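Heltthorpe Road Runners – Members' Board
Training and Racing > First timers
Topic: Long run the week I can't do the long run?

lucero_m
Hi everybody, and sorry in advance because I know I go on a bit. I'm seven weeks into the beginner marathon plan, the one Aníbal put together for the November group, and up to now I've been so good about it. Every run ticked off, even the hill one in the rain that I complained about to anyone who would listen. But next week my sister is visiting with her kids and I'm going to be cooking and driving people around from morning to night, and there is no way I can get three hours to myself for the long one.

So my question is, do I move it, split it in two, or just let it go? My husband says let it go. My gut says if I skip one I'll skip them all, because that's how it went with the half two years ago. I would love to hear what other people have done!

Lucero Montoya
(bib 1442, if it all goes ahead, fingers crossed)

PorchLightPete
Let it go, Lucero! Your husband is a wise man. I've done eleven of these now and I have never once finished a plan with every box ticked. The year I ran my best time I missed a whole week with a bad tooth and another long run for a wedding. Enjoy your sister. The road will still be there when she drives home.

tallgrass_annie
I'm going to disagree with Pete a little, with love. For somebody on their fourth or fifth marathon, sure, drop it and don't think twice. For a first timer I think the long run is where you learn all the boring stuff – what you can eat, which socks rub, how your head behaves when you're tired and there's still an hour to go. I'd split it. Do half early in the morning before the house wakes up and the other half in the evening after the kids are down. You get home both times feeling like you did something, and you'll sleep like a log.

I did this a lot when mine were small. It isn't the same as one long one and I won't pretend it is, but it kept me in the habit, and the habit was what I was scared of losing too.

PorchLightPete
Annie, I hear you, but two runs in a day on top of cooking for a houseful? She'll be worn to a thread. That's how people end up on the injured list, and we've got enough of those. I still say rest.

deb_from_sernasska
Sernasska here, jumping in from over the river, hope that's okay! A few of us read your board because ours is so quiet, ha. Our group leader always has us swap weeks. Look at the plan and see when the next easier week comes, then trade them. So Lucero would do the shorter long run now while her sister's there, and the big one the week after when things are calmer. You don't lose anything and you don't have to get up in the dark.

The only thing I'd watch is that you don't then have two big ones back to back right after. Move things along if you have to.

lucero_m
Oh, I like the swap idea! Deb, you're welcome here any time. I just got the plan off the fridge and week nine is an easier one, so that's two weeks away and not the next one, but maybe it could still work? I'd have the short one, then the regular week eight, then the one I missed. Does that make three hard ones in a row if I count week ten? I've confused myself now and there's a pot on the stove.

tallgrass_annie
It does, and that's my trouble with swapping. On paper it looks tidy and then you find you've stacked everything up on the other side. If you swap, I'd take a good chunk off the middle one.

AnibalB
Evening all. I've been meaning to get to this thread and then it got away from me, so forgive the length.

First of all, Lucero, you're doing wonderfully. I've watched you at the track sessions since spring and you run with a lot more ease now than you did at the start. One week isn't going to undo that.

Now, the plan. When I wrote it I put the easier weeks where they are on purpose, and every time somebody moves one I get a little nervous, but I also know that people have sisters and jobs and bad backs. What I'd do is make next week your easier week. Run 40 minutes whenever you can find them, on two or three of the days, nice and gentle. Then go on to week eight just as it's written. When you get to week nine, treat that as an easier week too, as planned. The long run you miss is gone, and that's all right. You don't owe it to anybody.

So I suppose I'm with Pete, with a bit of Annie's worry thrown in, and that's why I'd keep the short runs in. Annie, I don't love the split for this particular week. In a quiet week I'd be all for it.

And while I'm here, a reminder to the whole November group that the reading copy of the club handbook has the pacing tables in the back. People keep asking me for them by email, and I'm happy to send them, but they're there.

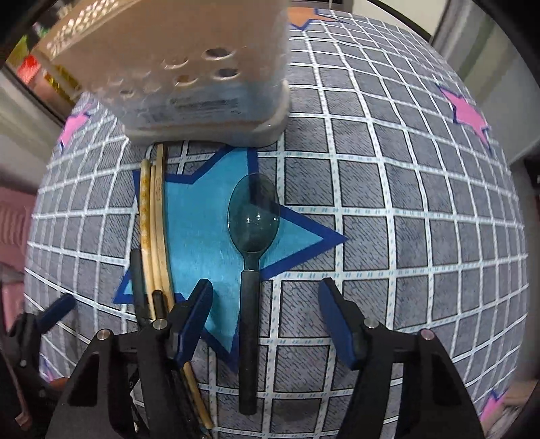
Gripper on the gray grid cloth, fingers open.

Aníbal Betancur
Beginners' group

PorchLightPete
I'd like it noted that the coach agrees with me. Please print this thread and frame it.

tallgrass_annie
"With a bit of Annie's worry thrown in." I'll take it! I still think a split would do her no harm, but I've been wrong before and Aníbal has seen her run and I haven't.

lucero_m
Thank you so much, Aníbal, that's a weight off, truly. I read it out loud to my husband and he's been walking around the kitchen looking very pleased with himself. 40 minutes I can do. My nephew is nine and has asked if he can come along on his bike, so that might be one of them taken care of, if his mother says yes.

One more question and then I'll leave you all in peace. Drinks. I've been using the Lasach powder, the lemon one, and it sits fine for the first hour and then I can't stand the taste of it. Is it okay to change to something else this late on, or should I stick with what I know?

jogging_marv
It isn't late! You've got months. Try things now, so there are no surprises on the day. I can't take any of the sweet stuff and I get by on water and salted potatoes in a sandwich bag. My wife says it's disgusting. She isn't wrong, they go very soft after a while in a warm pocket, but they stay down.

deb_from_sernasska
I mix my powder at half strength and it makes such a difference. Same bottle, half the scoop. Then I have a couple of chews to make up for it. I'd try that before you throw out a whole tub, they aren't cheap.

PorchLightPete
Marv's potatoes are real, I've been offered one. I turned it down.

Water and a banana for me, and then whatever they're handing out at the tables. I know you're not supposed to do that.

tallgrass_annie
You really aren't, Pete! Lucero, please don't listen to him on this one. Find out what they'll have on the course and practice with it at home. I took a cup of something orange at my first one without asking what it was, and I spent the next four miles looking for a portable toilet. I've told that story at every club supper, so I may as well put it here too.

feng_fan_62
Can I put in a word about shoes while we're on the subject of changing things? I see a lot of the new people in those Feng ones with the thick soles. I've worn them for years (you may have guessed from the name) and I love mine to pieces, but please, if you're thinking of a pair for the day, get them soon and wear them in. Last year I had a brand new pair on at the start because the old ones had gone at the heel, and I lost two toenails. It was entirely my own fault and I'd still like some sympathy.

jogging_marv
You have my sympathy. Potato?

lucero_m
Marv, you made me laugh so hard the dog got up and left the room.

Okay, half strength it is, and I'll ask about what's on the course. I have my old shoes with 449 miles on them, according to the little log I keep, and I'd been hoping to squeeze the rest of the summer out of them. Feng fan, is that silly?

feng_fan_62
Not silly, but I'd have the next pair in the house by now and start taking them out on your short runs. Next week would be just right, with your gentle ones. Keep the old pair going alongside so your feet don't notice too much. Everybody's different, though. My neighbor runs in shoes you can see her socks through and she's never had so much as a blister.

AnibalB
Good advice on the shoes. I'd only add, tie them the way you'll tie them on the day. I've seen more races spoiled by a lace than by anything in a training plan.

We'll have 3 groups out for the next long one, and the slowest is every bit as welcome as the fastest – more so, they bring better snacks. Lucero, come back to us when your visitors have gone, and bring that nephew to the junior night if he's still in town.

lucero_m
Will do! He's already asking what number he'd get. Thank you, every one of you, even where you didn't agree. I'm off to make up the spare beds, and I've set my alarm for six on the first morning. We'll see who's up before me. If past visits are anything to go by it'll be the nine-year-old, standing in the hall with his helmet on.

tallgrass_annie
Have a lovely week with them, Lucero. Let us know how the half-strength lemon goes, I've got a tub of it in the cupboard that I've been avoiding since Christmas.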